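Butcher block top for a workbench: oil it or leave it alone?

Posted in Shop Talk > Floors, Benches and Storage

fukmont_dave
June 10, 2025
I'm finally replacing the old door I've been using as a workbench (don't laugh, it lasted years) and I'm looking at a butcher block top from Nirnau. It's $139 on sale, which seems crazy cheap. Do you all put a finish on yours or just let it get beat up? Mine would live in an unheated garage in Skondorura, so it gets damp from February on.

planksalot
Finish it! Both sides, and the ends twice. I skipped the bottom on my first one and it cupped so bad a pencil would roll off.

radu_bench
I'm going to disagree. I've had a bare one for 12 years. Scrape the glue off, sand it when it looks sad, done. The floor bugs me way more than the top. We put down strips of green matting at our place and my knees are so much happier. 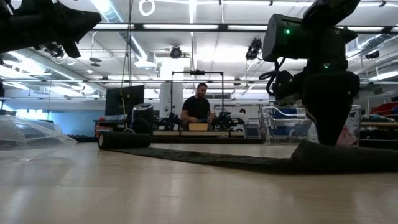
Green matting, one end bunched up

planksalot
Bare in a damp garage though? Come on. Your place is heated, his isn't.

radu_bench
Fair, I missed the unheated part. Okay, oil it. I still say skip the poly, it chips and then you're stuck sanding the whole thing.

fukmont_dave
Oil it is, then. How much should the top hang over the base? I want room for clamps but I don't want to bang my hip every time I walk by.

mitersaw_mom
Couple of inches in front, less on the sides. I went flush on mine and regretted it the first time I tried to clamp anything. Also start at 100 grit, the factory surface is rougher than it looks in the store.

radu_bench
Agree on the overhang. Ours is light strips, sort of beige and tan mixed, and the wood goes out past the rails.
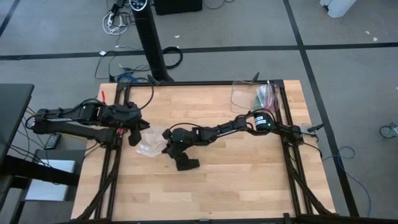

The top, strips running side to side

planksalot
Nice color. I'd still oil it, lol.

fukmont_dave
Thanks everybody, ordering tonight. Any opinions on the matting brand, or is it all the same stuff?

mitersaw_mom
Get the thick kind and let it air out in the driveway first. Mine stank for a week.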